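How to compare two grippers on small electronic parts

Reading time: 3 minutes

If you are choosing between grippers for sorting or kitting work, the data sheet will tell you the grip force and the stroke. It won't tell you how the fingers cope with a motor the size of a pencil rubber or a bundle of wires that won't hold its shape. The test below takes an afternoon and needs nothing you can't wash or reuse.

We use it on a two-arm bench, and the numbers here come from comparing the Merkden parallel gripper with the Lutow one. It works just as well on a single arm if you swap the gripper over halfway through.

What you need

Four shallow plastic bins, one steel tray with rounded corners, and a set of parts that are awkward in different ways. Ours are small vibration motors on thin leads, a round circuit board, a twisted cable and a loose bundle of wires with connectors on the ends. Label every bin on the outside in marker pen.

Setting out the table

Put the tray in the centre, where both arms can reach it without stretching. Place two bins on each side, one behind the other. Stiff or single parts go on the left and soft ones on the right, so each side tests one kind of problem. If your table is two tops pushed together, check that they are level where they meet – a small step will tip the tray and spoil your heights.

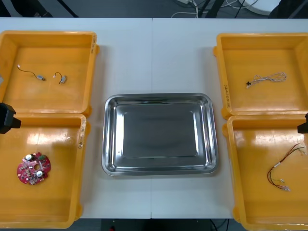
Table set out with the tray empty. Motors and round board on the left, twisted cable and wire bundle on the right.

Park both arms outside the bins before you start, fingers empty. Then teach one approach height for each bin and leave it alone for the rest of the test. It is tempting to adjust the height after a bad pick, but then you are testing yourself and not the gripper.

Running the picks

1. Set the closing force to the lowest value that holds the circuit board. Note it down.
2. Pick each part, carry it to the tray and release it. Do this eight times per part.
3. Put the part back by hand, turned a little each time.
4. Swap the grippers between arms and repeat.
5. Score each pick as clean, poor or missed. A pick is poor if the part lands in the tray but slips or drags on the way.

Take care with the board. Grip it by the bare edge and keep the fingers off the tall capacitors. With the motors, go for the metal body. A gripper that takes the wire will often lift the motor, but it swings, and the score should be poor.

Shiny surfaces can upset a camera. Steel and yellow plastic both throw back the overhead lights, so if you are using vision, run a few trial picks and turn down the exposure if the motors get lost in the glare.

Reading the results

Keep the four parts apart in your notes. In our runs the Merkden was better on the motors and the Lutow was better on the wire bundle, and a single total would have hidden that. Joanne Hollis, who ran the second set at Pralthorpe, also logged the time per pick and found little between them.

If two grippers score the same, repeat the test after 500 cycles, as finger pads wear and the ranking can change.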